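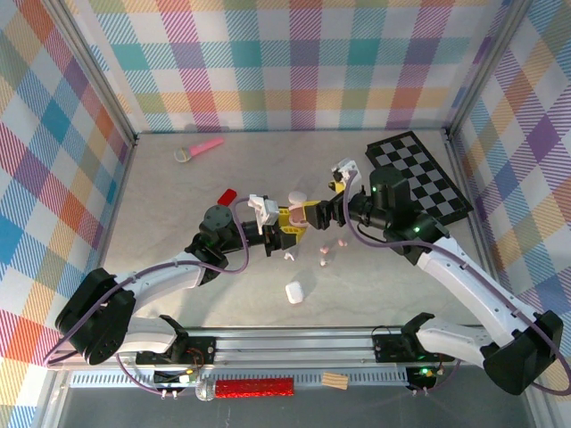 Checking Two-Arm Handover Code: What Our Success Numbers Hide
Student project report, Robot Software Lab, Leltambridge
Chibuzor Omoregie and Janka Kolář
Supervisor: Gion Nägeli
July 1, 2023

Why we did this

Last year's group reported that their planner, Stastard, could pass small objects between two table-mounted arms "reliably." We inherited the code and the claim. The report did not say what reliable meant, which objects were used, or who decided that a pass had gone well. We spent most of the term trying to find out, and we are less sure of the claim now than when we started.

How the software is split

Stastard plans the motion of both arms together and hands out joint targets. A second program, Berisha, reads the cameras and guesses where the object is and which way it is turned. Between them sits a small state machine with 3 states: approach, hold together, release. The release state is where we have our doubts. It fires when the receiving gripper's fingers stop closing before they reach their limit. The code takes this as proof that something is held. It could also mean that a finger has met the other gripper, or a corner of the object that will slide free a moment later.

There is no force sensing in this loop. Bořivoj Štěpánek, who wrote the original version, told us finger position was good enough for toys. Maybe so. We wanted to see that in the logs and could not, because the old logger kept the final state and threw away everything before it.

What we ran

We rewrote the logger first, which took longer than we like to admit. Then we ran 234 handover attempts with soft and hard objects and let the state machine mark each one as passed or failed. Oľga Kollár went through the recordings without seeing those marks and gave her own. They disagreed on 30 attempts. In nearly all of these the software said passed and Oľga said failed.

We do not think this makes the planner bad. It does mean the software should not be grading itself, and every older number in the lab that came from the same flag deserves a second look.

Objects with lids

Hinged objects were the worst for Berisha. The pose model was trained on 3,000 labeled pictures of closed, solid shapes. Give it an earbud case with the lid up and it has to decide whether the lid is part of the object, and its answer changes with the viewing angle. From the wrist camera, the lid of the pink case is nearly edge-on while the base shows its glossy top and both empty recesses. The bright reflections inside the recesses are a further worry, as our edge filter treats a sharp highlight much like a real edge. We tried masking the yellow fingers out by color. It helped with the fingers and did nothing for the lid.

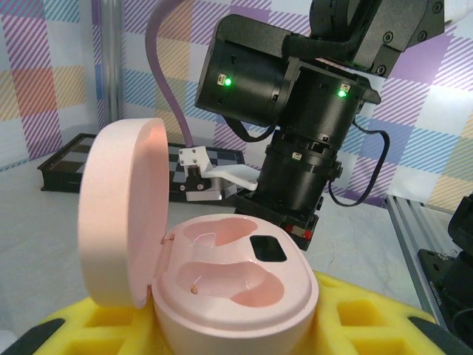
What we would not claim

We would not claim that the new logger makes handovers better. It only makes the bad ones easier to find. We also would not claim that our results carry over to other tables. The arms, the rail and the patterned walls stayed put for the whole project, and a vision model can lean on a fixed background without anyone noticing. Gion suggested changing the backdrop halfway through. We ran out of time, and it should have been the first thing we tried.

Left for the next group

Tanden, the replay tool, still drops its time stamps when two camera streams start at different moments. The workaround is in the readme. The release check needs a second signal; motor current is the cheap choice, though we have not tested whether it is clean enough to use. Bořivoj plans to try it in August. Oľga's marks are stored next to the raw logs, and we ask that they be kept separate from the software's own marks, in their own column, even where the two agree.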